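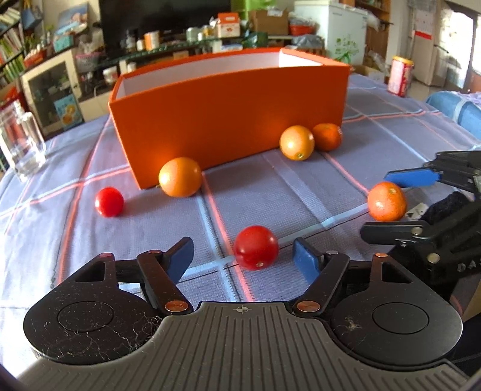
January, shelf-life notes, tomatoes and mandarins

Brelau claims their new coating buys two extra weeks on cherry tomatoes. I don't buy it yet. The Avumholm batch was stored at 80 percent humidity, and their control trays sat by the door. Of course the controls shriveled.

Kalliopi Karagiannis reran the weights and gets a difference I could lose in the scale drift. She thinks it's real. Maybe. Lot 777 is the only one that looks good, and it came in greener than the rest.

Mandarins: no opinion, two trays is not a trial.

To do: ask Brilham for uncoated fruit from the same pick. Recalibrate the 3000 g scale first. Door trays go to the back wall.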